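From: Dragica Nedeljković
To: grippers list
Subject: Re: pad wear and the Wednesday comparison

Ikhsan Osman wrote:
> Before we order 24 more sets of pads from Skanex, can somebody say
> whether the textured ones hold thin film any better than the smooth
> ones? Marit's numbers only cover cartons. Also, is the wrist camera
> view still usable with the jaws fully open?

Ikhsan,

Short answers: yes on film, and yes on the view, with one reservation.

I went through 785 grasps with the textured pads and 370 with the smooth. On rigid boxes I can find no difference worth arguing over. On wrappers and soft packets the smooth pads dropped the item nearly three times as often, mostly during the lift. The smooth sample is small, so please don't quote that ratio to Fabbri yet.

As for the view, the frame below is from the bedroom tidying task, with packaging going into the bin. 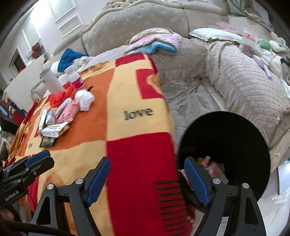

Wrist view, jaws open, blue textured pads. Second gripper at lower left.

Both pads stay in view at full opening, and you can still see into the bin past the right one. My reservation is that the pad hides part of whatever lies directly behind it – look at the pink and white wrapper at the left side of the bin. I would not want to label a release point from this camera alone. Peter's suggestion of a narrower pad might help, but we would lose contact area on the bottles.

The cable also needs attention. It crosses in front of the base of the central gripper here, and I would like it clipped further back before the next batch.

I have not tested the Mandlow pads. Drahomíra has a set and can bring them in June.

Raw counts are in the usual folder, file 1785. The smooth pad runs are on the second sheet.

Dragica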